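Wodora Kitchen Cell - Demonstration Visits

Wodora is a simulation package for planning and checking single-arm handling tasks on kitchen counters. It is developed by Kyriakidis and supplied in North America through Ellimus. Page updated Mar 26, 2020.

A demonstration visit takes up to 86 minutes and is held at the Ellimus office. Groups are limited to 18. Visitors watch a prepared task, then change the layout at a workstation and run it again. No programming experience is needed.

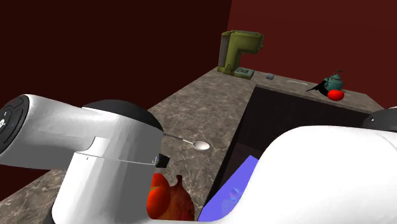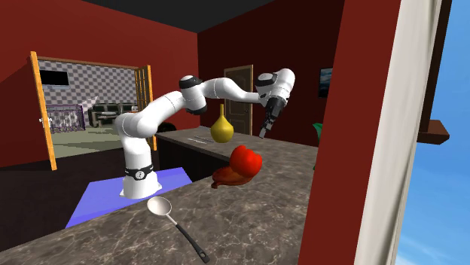
Layouts are edited in the Fultska scene tool, included with every license. Objects are placed by hand or from a list, and each one has its own mass, friction and collision shape. Produce and utensils can share a counter, as with the spoon near the tomato and onion in the first view, or the ladle and red bell pepper in the second. Thin metal items are the harder case for a parallel gripper - set the approach height before changing the grip force. The room, wall colors and counter surface can be changed without affecting a saved task.

Specifications
Standard object library: 70 items
Control rate: 60 Hz
Arms per scene: one
Export: joint log, contact log, video

Visits resume in November. Requests should state the size of the group and the task of interest. Custom objects can be loaded for the visit if mesh files are sent with the request. A trial license is issued to each group at the end of the session.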